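# Drornevach door-ring fault 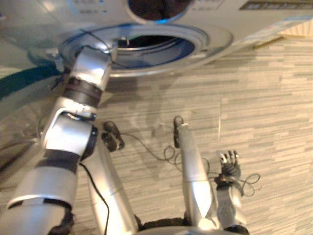
The **Drornevach door-ring fault** (also "the Pistley jam" in older notes) is a failure in two-armed household robots doing laundry work, first written up at the Fontes test house in Pistley, Flandovia. The left gripper goes into the ring of a front-loading washer and can't back out. Arm controller reads the contact as a good grip, keeps pushing. Sometimes ends in a protective stop, sometimes in a bent fitting.

Named for the Drornevach arm software, where the grip check lives. Not a fault of the washer.

## Background

Fontes ran laundry trials on a two-armed machine with silver segmented arms and a multi-finger right hand. Task was plain enough: reach the door, open it, reach into the drum. The left arm did the door, the right waited lower down. Round doors were always the weak spot. Shiny rings throw back glare, and the depth reading near the rim drops out or jumps.

## The July incident

In July, during an evening run, the left gripper entered the lower left of the ring and stuck. Operator Maximiliano Garrido called a retract. Arm did not move. Controller raised the pulling force in steps, as designed, and the elbow joint tripped on the third one. The stop also cut power to the brake release, so the arm stayed locked in the door for 111 minutes until the wrist could be unbolted by hand.

No one hurt. Damage listed as:

- one gripper fitting, bent
- door ring scratched, seal torn
- sensor wire pulled out at the wrist

## Cause

The report, by Iolanda Evangelista, gives the main cause as the grip check. It looked at force only. A gripper wedged sideways gives a steady force, same as one holding a handle, so the software passed it and moved on to the pull step. Pulling on a wedge makes it tighter.

Loose wiring was put down as a contributing factor. Thin external wires had been left with too much slack for that reach, and one had caught on the rim. Evangelista thought the wire alone would not have held the arm — Garrido disagreed, and his note is attached to the report. The point was never settled.

Depth dropout at the chrome is listed as "likely". The log for those seconds is incomplete.

## Repeat tests

The jam was brought on again on purpose, with a spare door and lower force limits. It happened in 3 of 5 tries when the gripper came in tilted, and in none when it came in square. Matte tape on the ring helped the depth reading but not the jam itself.

## Changes made

Grip check now compares force with finger position; if they don't agree, the arm goes limp insted of pulling. Other changes:

- brake release moved to its own supply
- wires tied along the forearm, slack checked before each run
- tilted approach blocked within a hand's width of any round opening
- a second person in the room for all door work

The limp mode has it's own problem. An arm that goes slack over an open drum can drop onto the lower rim, and a soft-lowering version was still being tested when the report was last revised (December 5, 2023).

## See also

- Protective stop
- Brake release
- Wedging (assembly)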